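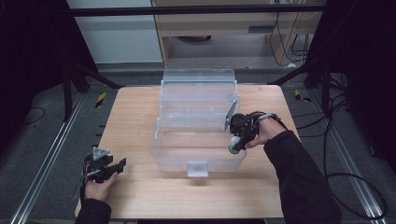

Clear storage box on the table, lid off and standing up behind it.

Storage box check – Flesel craft room, Groninville
Checked by: Ada Mazza
Month: December
Box ref: 157

1. Box walls, all sides – OK
I ran a thumb along the ridges and found no splits, which pleased me, as this one has been up and down those stairs more often than I have.

2. Rim – OK, with a comment
Slightly rough at one corner when you feel for it. Nothing that would catch a sleeve, but do have a look next time, please.

3. Lid – OK
Fits snugly all round. When you take it off, stand it at the back of the table and keep it away from the floor – we lost the last one to a boot, and it was a good lid!

4. Latch – watch
The front tab is a touch stiff. Press it with the flat of your thumb and be patient with it. Dae-han Kwon has offered to look out a spare from the old Flarkasov boxes.

5. Tabletop – OK
Wiped over before we started. No splinters.

6. Floor round the table – OK
Keep cables out of the way of your feet, especially if you are carrying a full box and can't see your toes.

Weight when packed – not done
Scales were on loan to room 362. I'll do it when they come home.

Result: pass, latch to be looked at again in January.
A.M.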